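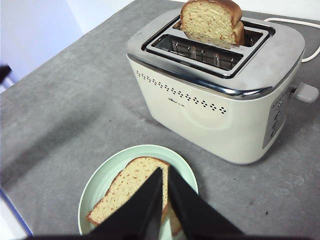
According to Girard, a demonstration teaches very little unless the operator also states what the arm is not programmed to handle, and visitors should ask for that list before the first run. The remark was made at the end of last year's visit. It is adopted here as the first task for each group.

Handout 4: Visit to the Limham open day

The visit takes place in May and lasts 55 minutes. The first 30 are a bench demonstration of a kitchen task, with a two-slot toaster, sliced bread and a plate. The rest is open for questions at the Funutwood stand.

Points to observe

Viewpoint. A wrist camera moves with the gripper, so the fingers stay in view while the objects shift. Note when a finger covers part of the target. A slice lying flat on a plate is partly hidden once the fingers are over it.

Grasp. Bread is soft and deforms under load. A slice raised in a slot offers its upper part to the fingers; a slice lying flat offers only a thin edge — compare the approach angle in each case.

Placement. The slot is narrow and leaves little room for error in rotation. Record whether the operator corrects the angle before or after lowering.

Written work

Submit one page on a single transfer, from approach to release. Use the phase names from the Najafi worksheet. Sketches are accepted; video is not.

Groups are limited to 13. Bring the signed lab form and meet at the side entrance at 9:40.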